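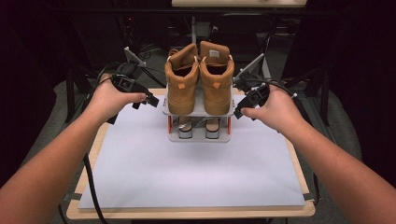
This page was last modified on 24 May 2025.

4.2 Putting footwear away

Figure 3. Handheld grippers on either side of a two-tier shoe rack with a pair of tan boots on the upper shelf.

Of the chores in the Utetgate set, shoe storage is the one most often described to us as solved. We do not think it is. The claim rests largely on the Osholm trials, in which a policy trained on human demonstrations placed shoes on a rack in most of its attempts. Those attempts used one pair of low canvas shoes, set down in the same spot each time and facing the same way. A success was scored when both shoes were touching a shelf at the end of the run, and a shoe lying on its side counted.

Tall boots are a harder case. A padded collar gives when it is squeezed, so the point where the jaws first touch is seldom the point where the weight ends up being carried. A person lifting a boot by the collar lets it swing, feels where the heel has gone and corrects on the way to the shelf. A two-finger gripper has no such sense unless one is added, and the cameras are of little help once the boot itself blocks the view of the sole.

The demonstrations were made by people holding the grippers in their hands, one to each side (Figure 3). We have no quarrel with the method – it is quick, and the motions it records are smooth. Our concern is with what gets credited to the machine afterward. The person doing the demonstration already knows which boot is left and which is right, how hard to press, and when to give up and take a new hold. A policy copies the path of the hands. Whether it also picks up the judgment behind the path has to be tested separately, and the Osholm report does not do so.

We therefore ran a smaller test at Gastthorpe with the same style of rack and 40 trials. The boots started on the floor in positions drawn at random, and a trial counted only if both stood upright on the upper shelf, side by side, with no help. The policy had been trained on more than 1,000 demonstrations. It succeeded in 19 trials. In 4 of the others it set the first boot down correctly and then knocked it off with the second. The rest failed at the first grasp, mostly by pinching the collar and dropping the boot within a hand's width of the floor.

The Fairclough group has argued that a stiffer rack and a wider shelf would remove most of these errors. That may be so, but it changes the question. Households own the racks they own, and a robot that needs the furniture replaced before it can tidy a hallway has not yet learned the chore. We would also want to see muddy soles, knotted laces and a lower shelf that is already full before accepting any figure as a measure of readiness. None of these conditions was included in our own test, and our result should be read as generous for that reason.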